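I have been meaning to sort out the workroom since we moved to Sketdale, and in July I finally ran out of excuses. The boxes had been stacked against the wall so long that I'd started treating them as furniture (one of them had a plant on it). So I took a couple of days off, put on the trousers with paint on them, and got stuck in.

My rule for the first morning was that every box had to be opened, even the ones marked "misc". Especially those, really. I found two staplers, an extension lead I'd bought a replacement for, the good scissors, and a biscuit tin full of keys that don't fit a single door we own. I also found my old notebook from the evening class, with a page headed "storage ideas" and then nothing at all underneath. Very me.

The big question was what to put everything in. Rhiannon Rosser, who I used to share an office with, swears by clear plastic tubs with lids, and she has them all the way up one side of her garage. They look lovely at hers. I've had bad luck with them, though – I drop things in from a height, the corners go, and then the lid never sits right again. Three of mine went to the tip this spring alone.

So I've come round to metal. Plain grey open bins, the sort you'd see in any workshop, and the more battered the better as far as I'm concerned. You can scrape something heavy across the bottom without wincing. A few scratches on the floor of it and you stop being precious, which is exactly the state of mind I need when I'm trying to find a clamp in a hurry.

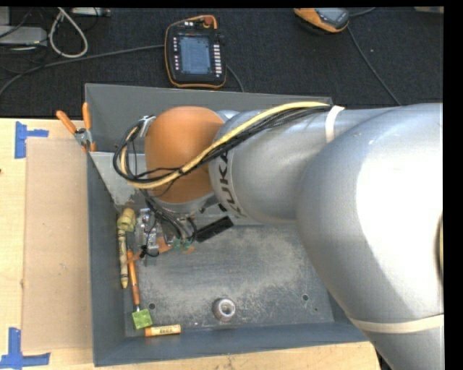 The other thing I like is sloping sides. I know straight ones pack together better on a shelf, and if you're storing paper or fabric then go straight by all means, but for small bits and pieces a slope is so much nicer to get your hand into. Everything slides down towards the middle and you can scoop it out! I had a straight-sided box for screws for years and lost half a fingernail to it every winter.

Then there's where they live. I tried them on the floor first and hated it, all that bending, and I kicked one on the way to the window and said something the neighbours probably heard. Up on a table is miles better. I like pale wood for it because you can see a dropped washer straight away, and it stops a room full of grey from looking too gloomy. Ours is the old dining table, so it's a bit too wide and I have to go round the other side to reach the back, but it cost nothing and it doesn't wobble.

I did nearly get carried away and order a whole racking system. There's one by Vesier that I had in my basket for most of an evening, with dividers and little label holders, and it came to over 200 pounds before delivery. I shut the laptop and had a bath instead. Labels I can manage with masking tape and a marker.

What's left is the cable box. Every house must have one. I've untangled perhaps half of it, wound the keepers into loops and put a twist of garden wire round each, and the rest is sitting on the stairs waiting for me to be in a better mood. If anybody has a way of storing long leads that doesn't end up in a knot by Christmas, please leave it in the comments, I'm all ears.

Next job is the shelf over the door, which is currently holding four tins of paint and a lampshade. I need to borrow a longer ladder first.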